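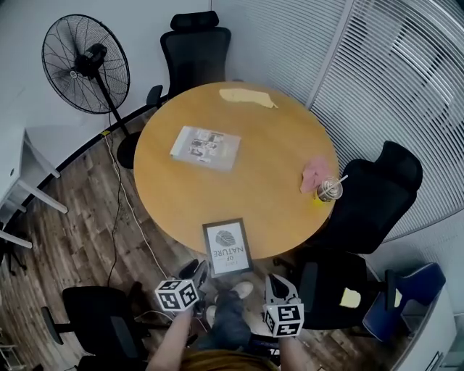 **Figure 3.** Round oak-finish table in a small office room, with mesh chairs.

### 4.2 Table shape and turn-taking

We compared talk at round and rectangular tables in small rooms at the Dronmont site. Torres coded 68 meetings from audio, giving 1015 speaker changes. Meetings with fewer than 4 people were left out. At round tables, turns were shorter and overlaps more frequent, but the longest speaker's share of the talk did not differ by shape.

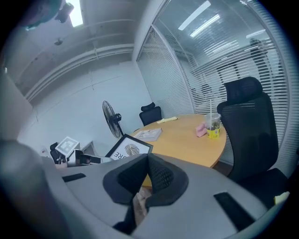 **Figure 4.** Small meeting room with a round light-wood table.

Room size may account for part of this result. The rectangular tables were all in larger rooms, and we could not separate the two factors. Overlaps under one second were coded as backchannels, following the scheme in Section 3.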